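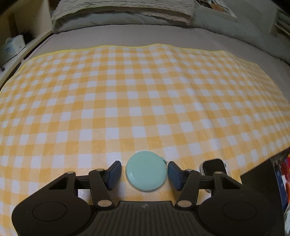
Yellow and white gingham (see item 4)

VELTSTEAD STREET LUNCH
Minutes of the planning meeting, upstairs room at the Paju, 7.30 pm

Present: Vija Priedītis (chair), Nicanor Carretero, Baiba Žukauskas, Usa Kongkaew, Jaanus Jaunzems (minutes)
Apologies: the parish clerk, who had a cold, and the man from Todero Marquees, who had a better offer

1. Minutes of the last meeting
Agreed as a true record after two corrections. Nicanor did not "storm out" but left to move the car. The word "shambles" in item 6 is to be replaced with "difficulty". Nicanor asked for it to be minuted that the car did need moving. It is so minuted.

2. Matters arising
The road closure form has gone in. The council has replied with a different form. Vija has filled in that one as well and has kept copies of both in case there is a third.

The lost property from last year is still in Baiba's hall. It consists of a cardigan, one child's wellington and a very good casserole dish. Several people have described the dish as theirs, in terms that would fit any casserole dish. Baiba will bring it to the lunch and put it somewhere prominent. If it goes home with somebody, the matter is closed.

3. Tables and chairs
We need 42 trestle tables to run from the war memorial to the bus shelter. The school will lend theirs on the same terms as before, which are that they come back clean and in the same number. Wulamwood village hall will lend the rest, provided we do not park on their grass. Usa asked whether anyone had ever parked on their grass. There was a pause. We will not park on their grass.

Chairs: we have asked for 400. Nicanor felt that people should bring their own, as they did in his day. It was pointed out that his day was two years ago and that several people sat on the kerb. The order stands.

The man from Todero Marquees has quoted for a canopy over the serving tables. The quote is good. The date on it is wrong. Usa to ring and find out which of the two he means to honour.

4. Tablecloths
This item was down for five minutes.

The proposal was to use gingham all the way along, in one colour. Baiba spoke for yellow and white on the grounds that it is cheerful and does not look like a pizza restaurant. Nicanor spoke for red and white on the grounds that he likes pizza restaurants. Usa said blue. Vija said that whatever we chose, half the street would bring a bedsheet, and that she had no quarrel with a bedsheet.

A vote was taken. Yellow and white had two votes, red and white had one, blue had one, and the minute-taker abstained in order to keep writing. Nicanor asked whether two out of five was a majority. Vija ruled that it was enough for tablecloths.

Cloths are to be clipped or weighted. Last year's wind carried one as far as the garage forecourt, with the coleslaw.

5. Food
Each household brings a dish to share, savoury for odd house numbers and pudding for even. Houses with names may please themselves. Baiba noted that more houses seem to have acquired names since this rule came in.

Labels will be provided for nuts, milk, eggs and gluten. Last year somebody labelled a quiche "probably fine". Usa will write a few lines for the leaflet explaining what the labels are for.

Jaanus again offered to make his herring salad. The offer was received.

6. Leaflets
Printed and delivered to Vija's. We ordered 1,000 and the printer sent 1,026, with a note saying the extras were free. They all say "Street Launch". Vija has been through the proof we signed off and that says "Street Launch" too, so no complaint will be made.

Options discussed: reprint (too dear), correct by hand (Usa has done thirty and would like it known that she will not be doing more), or leave it. Baiba suggested that a launch might bring in people who would not turn out for a lunch. Agreed to leave it. The poster for the noticeboard will have the right word on it, in large letters.

Delivery rounds as before. Nicanor will do the hill.

7. Music
The Wulamwood brass players are willing, and will want feeding. Their set lasts an hour, or rather longer if they are encouraged. Please clap in moderation.

Usa's nephew has a speaker and a playlist. He will be on between one and two. The vicar has asked to see the playlist. Usa has asked the vicar what for.

8. Rain
If it rains we move to the school hall, which does not hold everybody. This has been our plan every year and every year someone has asked what happens to the people who don't fit. Nicanor asked what happens to the people who don't fit. Vija said they would be the ones who arrived late.

9. Any other business
Baiba asked for more bins. Agreed.

Nicanor asked whether dogs are allowed. They are, on leads. He asked whether this applied to his dog. It was introduced with his dog in mind.

Jaanus asked if another person might take the minutes next time. The meeting thanked him for his work and moved on.

Actions
Vija: third form, if it comes. School tables.
Usa: Todero Marquees. Label wording. Nephew.
Baiba: gingham, clips, casserole dish, bins.
Nicanor: leaflets for the hill. Longer lead.
Jaanus: Wulamwood tables and brass. Minutes.

Next meeting first week of July, same room, same time. The Paju has asked us to buy more than one drink each.

Meeting closed at 9.50 pm.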